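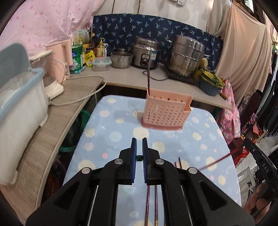 3.2 Rules for recording in homes

Figure 2. Hand-held grippers at a table with chopsticks and a utensil basket, in a home kitchen.

All demonstrations were recorded under a written protocol drafted by Hayley Whiteley and Amnuay Phetsri and revised once, in May, after the pilot at Relisthorpe. The protocol sets limits on what a session may change. Operators may clear the work table and lay out the task objects, but the counters behind it stay as the household keeps them (Figure 2). Cookware, food and cables are left in place unless they are a hazard.

Before the first take, the operator checks that both pads are firmly seated and that the jaws close evenly. The same check is repeated after every six takes. Thin objects such as chopsticks need it most – a small offset at the pads is enough to spoil a grasp.

A take is rejected if a bare hand touches a task object after the start signal. Dropped objects are not grounds for rejection. They are labelled as drops and kept, as we found that operators who feared rejection worked too slowly.

Householders gave consent in writing and could withdraw any session. Papers, post and labels bearing a name were to be put away beforehand. Of 2,441 takes submitted, 221 were rejected under these rules. Roland Ackroyd reviewed a further sample of 600 – his comments are discussed in Section 5.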